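How to Clean and Reset an Office Desk Station
By Štefánia Koubek, updated November 2020

We have 87 desk stations at Grorkex, and each one gets the same treatment when a person moves out and the next one moves in. You need a vacuum with a hard nozzle, two microfiber cloths, a mild all-purpose cleaner, a dry paintbrush and a set of hex keys.

Start with the floor
Roll the chair out and pick up paper clips and staples by hand. Vacuum the carpet twice, first along the stripes and then across them. I use the 900-watt Molter, but any upright will do. Go slowly along the desk legs and under the cabinet, where the crumbs collect. For a coffee spot, blot with a damp cloth from the outside in and let it dry before you roll the chair back.
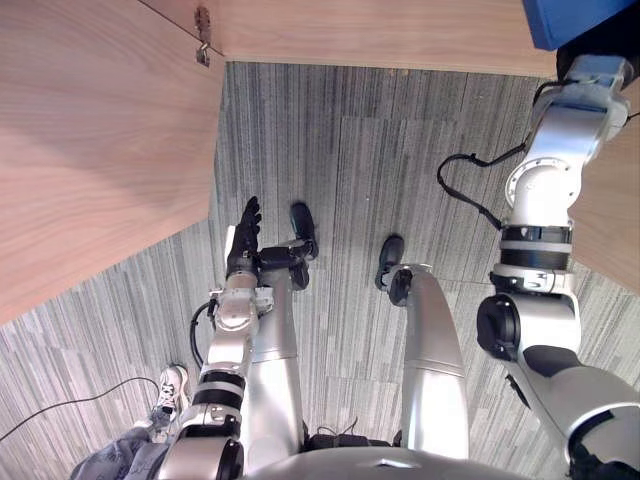 Grey striped carpet, the kind these steps are written for.

Clear the cabinet
Open both doors all the way. Take everything out and put it on the desktop, including the storage boxes. Brush the dust off the shelf board toward the front edge and catch it with the vacuum nozzle. Wipe the wood with a cloth that is barely damp, then dry it right away. Water left standing at the front edge will raise the grain.

Check the hinges while the doors are open. If a door sags or rubs, tighten the screws a quarter turn at a time and close the door between turns. Wipe the catch too.

Sort the boxes before they go back. Cables go in one and paper supplies in the other. Anything that belongs to the last user goes to the front desk with a name on it.

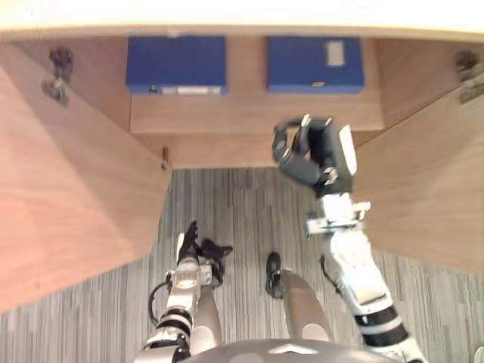

Put the boxes back side by side with the labels facing out. Leave a gap between them so you can get your fingers in and pull one out without dragging the other. If a label is peeling, replace it now. Old labels come off with warm water and a plastic scraper.

Check the chair
Lay the chair on its side on an old sheet. Brush the dust out of the seat mechanism and wipe the column with a dry cloth. Don't oil the column. Check the bolts under the seat with a hex key and snug up any that turn easily. Work each lever a few times and look for cracked plastic.
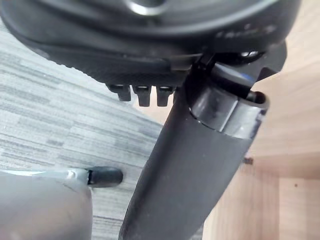 Finish the desktop
Spray the cleaner on the cloth and wipe from the back of the desk to the front. Dry with the second cloth. Push the chair in, close the cabinet doors and write the station number on the move-in sheet.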